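Home About My Projects Archive Contact
Search this blog... Search

A table with five trays

April 2019

When I started with repairing and sorting small electronics, I kept everything in one shoe box. I was proud of this box. Then one evening I needed a board with a green connector, and I spent almost 84 minutes with my hands inside the box, and at the end I had two scratches on my finger and the wrong board. My friend Hildegard Steinbach was visiting us in Dradalitz that week. She watched me for a while and then she asked very politely if I also keep my spoons together with my shoes.

So now I am a person with trays. I want to write how I do the sorting, because some readers have asked me after the last post about the Gidari lamp, and because I like to read such things from other people too.

The table is white, and this was my first good decision. On a brown table every small dark part disappears. On white I can see it, also when I am tired. The yellow trays are plastic and easy to wash, and I bought them in a shop for kitchen supplies on Cervantes street. The tray in the middle is stainless steel and it is from the same shop. I think it was meant for baking or for serving meat, I did not ask. 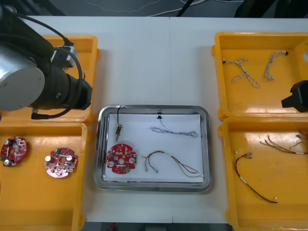 The middle tray is for mixed things. Everything that is not sorted yet goes there first, and from there each part must find its place in a yellow one. I put a sheet of white paper on the bottom. Metal on metal makes a noise that I do not like, and the small parts slide less on paper. When the paper gets dirty I change it. I have a pack of 141 sheets left over from an old printer, so I can be generous.

The round red boards go together in one yellow tray. They have a hole in the center, and for a long time I picked them up by this hole with one finger, like a ring. Please do not do this. I take them by the edge now. I also try not to put one board on top of another, because the silver capacitors stand up and they can bend. If there is no more space in the tray, it is better to take a second tray than to build a tower.

Parts with wires are the more difficult family. You lay them down nicely, you turn around to get your tea, and they are already holding hands. I used to cut a piece of tape for every wire, but the tape leaves glue, and later the glue collects dust. Last May I tried little paper labels from Skedora, and these were good for the long cables but too big for the thin ones.

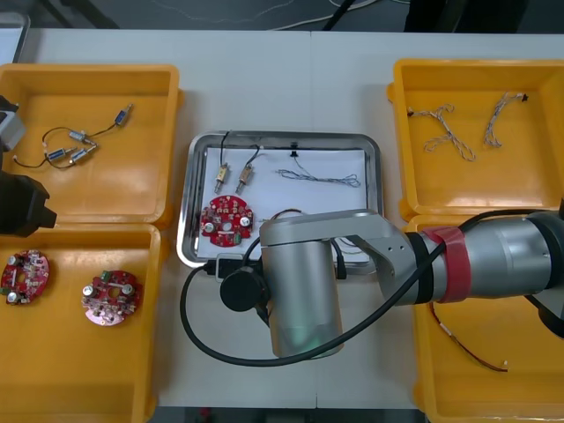

My present method is more simple. Anything with thin wires gets a tray without boards in it, and I accept that it will look a bit like noodles. When I need one piece, I do not pull. I lift the whole bunch, I shake it softly, and usually the piece which I want comes down by itself. If it does not come, I find the end with the connector and work backward from there. It takes maybe 10 minutes with a bad one.

I sort only 14 pieces in one evening and then I stop. After this number I start to make mistakes, and my back also complains. Hildegard says the table is too low for me and she is right, but the higher table is in the kitchen, and my husband has opinions about this.

The next thing I would like to solve is the small screws. At the moment they live in a jam glass, and the glass is full.

We use cookies to make this blog work better. By reading on you agree to our cookie policy. OK Read more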